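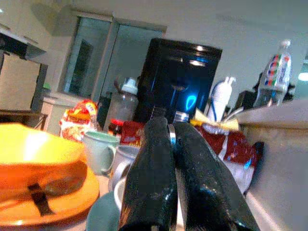 Pravesh Xaba replied:
If the fixed rate ends in December I would not sign another one yet. Dekaveo put me on 48 months last time and I paid over the odds for most of it.

skunness_mike wrote:
Depends what you use. We're on the Hinport line and the daily charge went up more than the unit price. Fixed or variable, you still pay that part.

Pravesh Xaba wrote:
True, but you can get out of a variable plan. The exit fee on mine was $90.

tallgrass wrote:
I disagree with waiting. My gas bill went up 40 percent on variable in one winter. A fixed plan would have cost me less, even with the fee.

skunness_mike wrote:
40 percent on the rate or on the bill? If it was a cold winter you just burned more.

tallgrass wrote:
On the bill. I haven't split it out.

Obadia Muriithi wrote:
Then it doesn't tell us much. Look at the price per therm on both bills and compare those. Mine is on page two - small print under the meter reading.

tallgrass wrote:
Fine, I found it. The rate was up about 47 cents. Still a lot.

Pravesh Xaba wrote:
OK, that is a lot. Who are you with?

tallgrass wrote:
Pringle. They bought out the old co-op's accounts.

Obadia Muriithi wrote:
Check whether they moved you to their default plan when they took over. You may have to call and ask for the cheaper one.

tallgrass wrote:
Will call tomorrow.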